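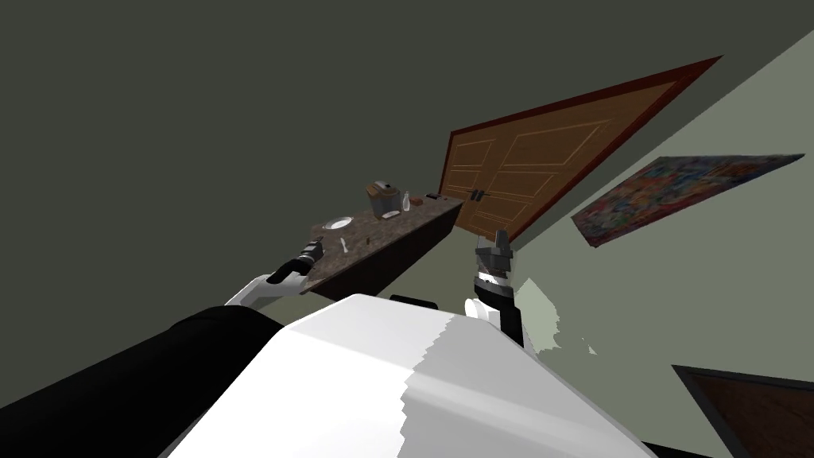

Trason 27 Countertop Support Bracket

Concealed steel bracket for long countertop runs and overhangs

Product overview

The Trason 27 is a flat steel bracket for supporting countertops where a cabinet base is absent or set back from the front edge. It is fixed to the wall framing before the wall finish goes on, or to the top rail of a cabinet before the countertop is set. Once the countertop is in place the bracket is not visible from standing height.

The bracket suits stone, solid surface, concrete and wood countertops. It is not intended for tile laid over unsupported board. For tile, use a full plywood deck and treat the bracket as support for the deck only.

Specifications

Model: Trason 27
Material: hot-rolled steel, one piece, no welds on the horizontal arm
Finish: black powder coat, matte
Horizontal arm length: 615 mm
Fixing holes, vertical leg: 8
Fixing holes, horizontal arm: slotted, to allow for movement in wood countertops
Supplied in: pairs or cartons of 10
Fasteners: not included

Choosing the wall or cabinet version

The wall version has a vertical leg that sits against the side of a stud. The leg is drilled in two staggered rows so that fasteners do not split the stud along a single grain line. The cabinet version, sold as the Trason 27C, has no vertical leg. It lies flat across the cabinet and is screwed down through the front and back rails. At least two-thirds of the arm must be over the cabinet.

The two versions have the same arm thickness and can be mixed along one run. Check that both sit at the same height before ordering the countertop. The usual cause of a mismatch is a cabinet that has been leveled on shims after the wall brackets were fixed.

Spacing

Place one bracket at every second stud for wood and solid surface. Place one at every stud for natural stone and concrete. Where a sink or cooktop cutout falls in the run, add a bracket on each side of the cutout, whatever the stud layout. If there is no stud at that point, fit solid blocking between the studs on either side and fix to the blocking.

Joints in the countertop should land on a bracket or on a cabinet side. A joint left between supports will open over time, and filler will not hold it.

Installation notes

Mark the underside height of the countertop on the wall with a level line. Measure from the finished floor, or add the floor thickness if the floor is not yet down.
Hold the bracket to the stud and mark the holes. Drill pilot holes.
Fix the top and bottom fasteners first, check the arm for level in both directions, then fix the rest.
Lay a straightedge across all arms. Correct low arms with steel shims behind the leg. Do not bend the arm.
Stone and concrete are bedded on dabs of silicone. Wood is screwed through the slots with washers, left slightly short of tight.

Door clearance

Where a countertop ends near a doorway, check the swing of the door before setting the last bracket. Hinges that open past a right angle can bring the handle into the end of the counter. A floor stop is easier to fit than a shorter countertop.

Related products

Utell Slim: lighter bracket for shelves and shallow ledges. Not for stone.
Sial Leg Kit: floor-standing support for island ends and breakfast bars.
Undosov Shim Pack: assorted steel shims, stamped with thickness.

Care and storage

The powder coat resists normal kitchen moisture. Scratches made during fitting should be touched up before the countertop goes on - bare steel under stone can leave rust marks at the edge. Store cartons flat and indoors.

Technical contact

Drawings and load tables are available on request from Ruth Parsons, technical sales. Include the countertop material, thickness and overhang with any inquiry.

Page revised Jun 8, 2026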